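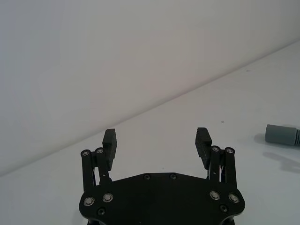

Workshop Tips > Arms & Grippers

2022-07-19
By Laimutė Rebane

My first rule with two arms on one bench: clear everything off except the hose pieces you're working on! I used to leave a screwdriver lying around (guilty) and sooner or later a gripper would find it.
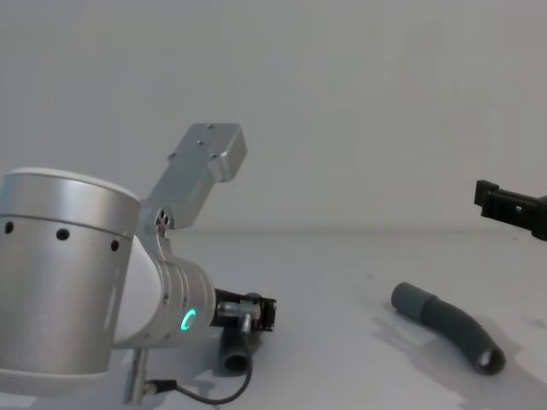
Next one, keep your hands out until both arms are stopped, and I mean stopped, then count to 30. We do it that way at Vurnham too. Any cable gets a quick look for snags before each run. I wipe the table and check the gripper screws every 2 weeks, more often in October when we're busy.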